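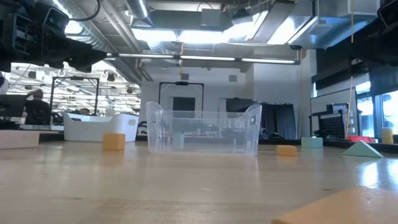 *Written by the person who looks after perception and planning for the Stitetti project, Jeltville*

I keep promising myself I'll write these posts while a problem is still annoying me, and then I wait until it's fixed and I've forgotten half of it. So this one is going up on a Saturday with the coffee still warm and the problem only mostly fixed.

If you've read along for a while you know Jerno, our little task planner. You give it a goal like "orange things in the white bin, green things in the clear one" and it breaks that into picks and places for two arms. The part I want to talk about is the clear one. I love that clear bin and I have lost most of October to it.

Our depth camera looks straight through the plastic. Sometimes it gets a bit of the rim and sometimes the table on the far side, and now and then it gives back a smear of points floating in between, as if the bin had a ghost living in it. The old segmentation code took the smear at face value and handed Jerno a container 60 millimeters too narrow. Jerno, being a trusting soul, then planned a very tidy drop onto the wall.

My first fix was the lazy one, and I'm not ashamed of it. I averaged more depth images. I went all the way up to 500 per look, which made the estimate very steady and also steadily wrong (the reflections don't move much if nothing else does!). What finally helped was giving up on depth for the bin altogether. Now we find the rim in the color image, fit a known bin shape to it, and let depth speak up only about the table height. I trained the rim finder on 395 labeled images, all labeled by me, mostly in the evenings with the radio on.
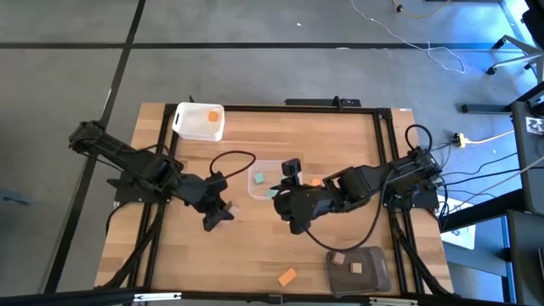
Jerno plans in what I call claims, and claims are where most of my last two weeks went. Before an arm moves, it claims a chunk of space above the table, and the other arm has to plan around that chunk or wait its turn. It works nicely when the arms keep to their own halves. The clear container lives in the middle, though, and with both grippers down beside it like that, the two claims overlap on nearly everything either arm would like to do next. The old rule was first come, first served, and whoever came second would back off, replan, find the same overlap, and back off again. I once logged 29 replans in a row before I stopped the run, and I'll admit I watched all of them, because it was a little like two people at a doorway.

The new rule is that a claim has a shape and also an expiry. An arm asks for the space over the container only for the stretch of the motion that needs it, and it has to hand it back before starting on the next pick. I wrote the scheduler twice. The first version lived inside the motion planner, and it was miserable to test — you couldn't check a single claim without spinning up the whole robot model. The second one is a small separate module that knows about boxes and times and nothing else, and I can run its tests on my laptop on the bus.

While I was in there I also replaced the viewer. We use Gyamfi for playing back logs, and it now draws each claim as a see-through block that fades as it gets close to expiring. Such a small thing, and I've found more bugs by scrubbing back and forth in it than I did with all my print statements put together. There was a lovely one where the left arm's claim was stored in the right arm's coordinates, so it was politely reserving a patch of air off past the table.

Still on the list: the bin fit gets confused if a block stands close enough to hide a corner of the rim, and the expiry times are numbers I typed in by hand and would like to compute from the trajectory. I also want Jerno to tell me why it is waiting, in words, in the log. Right now it prints a claim ID and leaves me to go look it up, and I've been meaning to change that since the spring.

I'll put the scheduler tests up in the Stitetti repo once I've cleaned out the variable names I gave things at eleven at night.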